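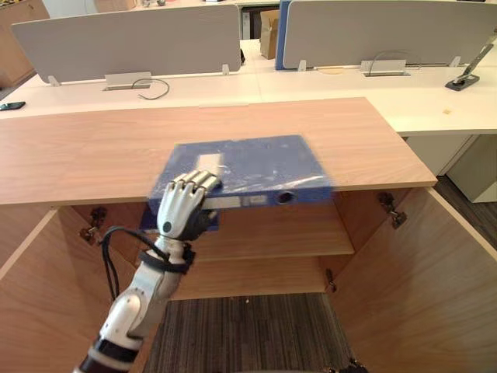 Figure 4-1. File binder at a two-door cabinet, with both doors open. The hand holds the binder at its near edge.

Section 4. Filing and Retrieval in Shared Offices

4.1 Purpose of this section

This section explains how to prepare an office for the Varix filing service and how staff work alongside it during the day. It applies to the records offices on the Pestine and Condori floors. Sites that use the older cart-mounted unit should follow Section 6 instead.

The Varix unit takes over the movement of lever-arch binders between low cabinets and the pickup shelf. Staff keep responsibility for what goes into a binder, how it is labeled, and who may read it. No position has been removed as a result of the service. The duties of the records clerk have changed, and the changes are set out in 4.5.

4.2 Before first use

1. Confirm with the site lead that the cabinet is on the approved list. Only low cabinets with hinged doors are supported. Drawer units and tall cabinets remain manual.

2. Check that both doors open fully and stay open without being held. Report a loose hinge to Facilities and take the cabinet off the list until it is repaired.

3. Clear the cabinet top. The unit uses it as a resting surface when it changes its grip. Cups, trays and loose paper must be kept elsewhere.

4. Leave 900 mm of clear floor in front of the cabinet. Measure from the front edge of the top, with the doors closed.

5. Tie back any desk cables that could fall across the cabinet top.

6. Register the cabinet in Allska under Locations. Enter the room, the cabinet number and the number of shelves.

Note: A cabinet that has been moved must be registered again, even if it has stayed in the same room.

4.3 Preparing binders

1. Use standard lever-arch binders with a finger hole in the spine. Ring binders with soft covers are not accepted.

2. Attach one white label to the front cover. Remove old labels first.

3. Close the lever and press the cover flat. A binder that will not close is overfilled and must be split.

4. Weigh any binder that seems heavy. The limit is 5 kg.

5. Scan the label into Allska and choose the home cabinet. Each site account holds up to 1000 binders.

New binders may be filed with the clear wrap still on. Smooth down loose film, and remove it completely if it is torn.

Caution: Do not place a binder in the robotic hand yourself. Set it on the cabinet top or the pickup shelf, step back, and start the task from the panel.

4.4 Running a filing task

1. Open both cabinet doors. The unit does not open doors at sites running the current software.

2. In Allska, select File or Retrieve and scan the binder label, or type its number.

3. Stand outside the marked floor area and press Start.

4. Wait for the steady green light before you approach. A blinking light means the task is still in progress, including when the arm has stopped moving.

5. Close both doors when the task is finished.

To stop a task, press the red button on the base or select Stop in Allska. The hand keeps its grip after a stop. Support the binder from below with both hands before selecting Release.

Caution: The cables at the wrist hang free of the forearm. Keep lanyards, scarves and bag straps away from them, and never pull on them to move the arm.

If the same task stops twice, file the binder by hand and record the cabinet number in the log. Do not attempt a third run.

4.5 Changes to staff duties

Records clerks no longer carry binders between cabinets and desks as part of the daily round. The time is assigned to label checks, splitting overfilled binders and answering retrieval requests. Supervisors should update written job descriptions before the service begins.

Desk staff may request a binder from their own workstations. Requests made after 4:00 p.m. are handled the next morning. Urgent requests go to the clerk on duty, who may retrieve the binder by hand at any time.

Task records show the binder, the cabinet and the time. They are kept for 200 days and may not be used to measure the performance of an individual employee. Questions about this rule should be sent to Fatima Usman, Employee Relations.

Any employee may ask for a desk away from the marked floor area. Requests are made to the supervisor and do not need a stated reason.

4.6 Training and contacts

Every person who starts tasks must complete the floor session, which is held at the Pestine office in January and repeated on request. Staff who only send requests from their desks do not need it.

Floor sessions and access to Allska: Kenza Kettani
Cabinet approval, Pestine: Junpei Minami
Cabinet approval, Condori: Rutilio Robles
Faults and repairs: Onyekachi Lawal

Report any contact between the arm and a person at once, whether or not there is an injury. Leave the unit stopped until the fault contact has released it for use.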